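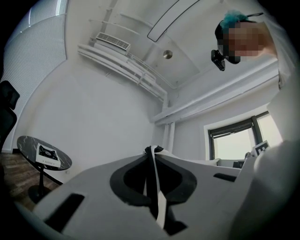 Issue 98

Label printer on the packing bench skips every second label
Opened by: Marlina Kusuma, August 2024
Assigned to: Gilang Majimbun
Product: Entili desktop printer, Zimby driver
Status: Closed

Reported problem
Prints one good label, feeds one blank, prints the next. Started after we opened the new carton of rolls in July. Restarting the printer makes no difference. Orders are going out late and we are throwing away half of each roll.

Gilang Majimbun
Is the light on the front green or amber after the blank one comes out? Also please send the label size from the driver page.

Marlina Kusuma
Green. Driver says 30 mm high. Old rolls and new rolls look the same to me.

Gilang Majimbun
Please measure one from the top of a label to the top of the next, gap included. Then hold down the feed button until it prints the settings slip. 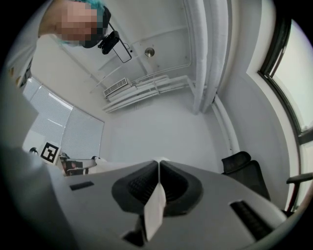
Thin white tab, held at the top.

Marlina Kusuma
New rolls are 25 mm plus the gap. Slip says media type "continuous". I never set that.

Gilang Majimbun
The last driver update resets it. Change media type to "gap", set the height to 25, save, then run calibration with the lid closed. It will feed a few blanks while it finds the gap.

Marlina Kusuma
Done. First try stopped with an amber light. Second try went through. Printed a full batch, no blanks.

Syahrul Sumampouw
Same fault on the returns desk. Same fix worked, but I had to remove the old Allier driver first or the height would not save.

Gilang Majimbun
Added the driver note to the setup sheet. Still 2,000 of the old labels in the stockroom, so please change the height back to 30 when you load those. Closing.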